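# Kavham board oil, 485 ml

Food-safe finishing oil for chopping boards, worktops and wooden utensils. Made by Dedeck in Mirnanport.

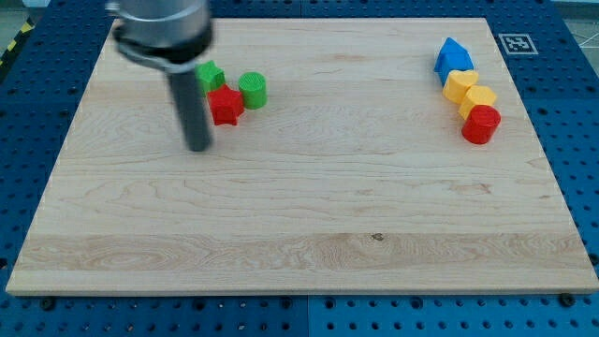

Kavham is a blend of refined linseed oil and beeswax, thinned enough to pour but thick enough to stay where you put it. It soaks in over a few hours and leaves a low sheen. On darker timbers such as walnut or iroko it deepens the colour quite a lot. On pale boards with a soft, wavy grain like this one the change is smaller: the wood warms by a shade and the grain lines show up more clearly. Small dark knots will usually go darker than the wood next to them, so try a little on the underside first if you want to keep the contrast down. Bevelled edges take more oil than the flat and may need a second wipe.

## What's in the bottle

- Refined linseed oil
- Beeswax
- Orange oil (a small amount, for the smell and to help it spread)

There are no driers or mineral oil in it. It contains no nut oils, but it is filled on the same line as our walnut oil, so we can't recommend it for anyone with a nut allergy.

## Sizes

| Size | Code | Cover, first coat |
|---|---|---|
| 200 ml | KV-200 | 2 sq m |
| 485 ml | KV-485 | 5 sq m |

The larger bottle used to hold 513 ml. We changed supplier in July and the new bottle is slightly narrower at the shoulder. The price came down with it. Old caps do not fit the new bottle.

## How to use it

1. Wash the board in warm soapy water, rinse it and stand it on edge overnight.
2. If the surface feels rough, sand with 240 grit along the grain. Go no finer than 400. We have had boards sent back to us sanded to 600 and the oil just sits on top.
3. Warm the bottle in a bowl of hot tap water for ten minutes and shake it.
4. Pour out a tablespoon or so and rub it in with a cotton cloth. Do both faces and all the edges.
5. Leave for half an hour, then wipe off everything that hasn't gone in.
6. Repeat the next day. A new board wants three coats, an old one that has been oiled before will be fine with one.

Leave the board for five days before you use it for food. It can feel dry before then, but the oil will still be curing underneath.

**Cloths:** linseed oil gives off heat as it dries and a screwed-up cloth can catch fire. Spread used cloths flat outdoors until they are stiff, or soak them in water before they go in the bin.

## Looking after an oiled board

Wash it by hand and dry it straight away. Don't put it in the dishwasher or leave it lying in the sink. When water stops beading on the surface, give it another coat. For a board in daily use that's every six weeks in our kitchen – yours may differ.

White rings normally go with one coat and a firm rub. Black marks are usually iron from a wet knife or pan. Oil won't shift those, they need sanding out.

## Questions we get

**Can I put it over mineral oil?** Yes, but wait a month after the last coat and wash the board well. It may stay tacky if you don't.

**My bottle has gone cloudy.** The wax has come out of the mix in the cold. Warm it as in step 3.

**Is it all right on bamboo?** It works, but bamboo takes very little. Use half as much.

**Does it go off?** An unopened bottle keeps for two years. Once opened, use it within nine months and keep the cap tight.

## Ordering

Sold singly or in cases of six. Trade orders go through Kahraman, who also hold stock of the refill tins. Ask for Conceição Vieira. For questions about a particular timber, write to Nesrin Avcı in the Dedeck workshop and say what the wood is, if you know, and what has been put on it before.

Bottles are sent by road only and can't go by air – allow extra time for the islands.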